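**Re: Teleop demos for pick and place, how many before it works?**

**evbraganca** wrote:

Starting a new thread so the calibration one stays on topic. We are recording demos by remote control, leader arm on the left bench and follower on the right. Task is "pick the part, put it in the basket." I have 391 demos so far. The policy reaches for the part fine but then hovers near the basket and drops short.

Using the Skondex follower with the stock two-finger gripper and the wrist camera only. No overhead.

Everaldo Bragança

---

**tin_roof** wrote:

391 is plenty for one object and one basket. What does the wrist camera see when you start the place move? If the basket isn't in view the policy is guessing.

---

**evbraganca** wrote:

It is in view, but in the corner. I pulled one with the fingers open and nothing in the basket.

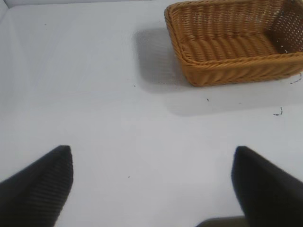
*Wrist cam, gripper open, basket upper right.*

I start from different spots, so sometimes there is more of the basket than this and sometimes less.

---

**tin_roof** wrote:

You only have part of the rim there. I'd move the start pose so the whole basket is in view. Either that or add a second camera.

---

**josue_v** wrote:

I disagree with moving the start pose. If you always start with a perfect view, it falls apart the first time someone bumps the basket. Keep the bad views and record more of them. We went from 1,583 to 1,764 demos on our Urnar cell and all of the new ones were awkward starts. Drops went way down.

Josué

---

**tin_roof** wrote:

Sure, if you have time for 1,764 demos. He has one basket on one table.

---

**gasket88** wrote:

Are you guiding by hand or only with the leader? On our old Azar arm I got much smoother place moves by holding the arm itself and walking it over the rim. With the leader I always stopped early because I couldn't judge the height.

---

**evbraganca** wrote:

Leader only. My hand would be in the camera view if I did it the other way. But yes, I do stop early. I played back a few and I pause before the rim on nearly every one.

---

**josue_v** wrote:

Then that is your hover. It copied your pause. Throw out the ones with a long stop, or trim the stopped part, before you record anything new.

---

**gasket88** wrote:

Trimming is OK but check the gripper signal after. I trimmed too close once and cut off the release.

Also wipe the table. I can see lint on it. Probably doesn't matter for this, but I'd do it before a long session.

---

**tin_roof** wrote:

Lint won't change anything at that resolution. I still say second camera. Stokau sells a clamp mount that fits a bench edge.

---

**evbraganca** wrote:

Going to trim first and retrain. Then I'll record 80 more with no stop before the rim, half of them from bad starts like Josué says. If it still drops short I'll buy the mount. Will post the numbers in this thread.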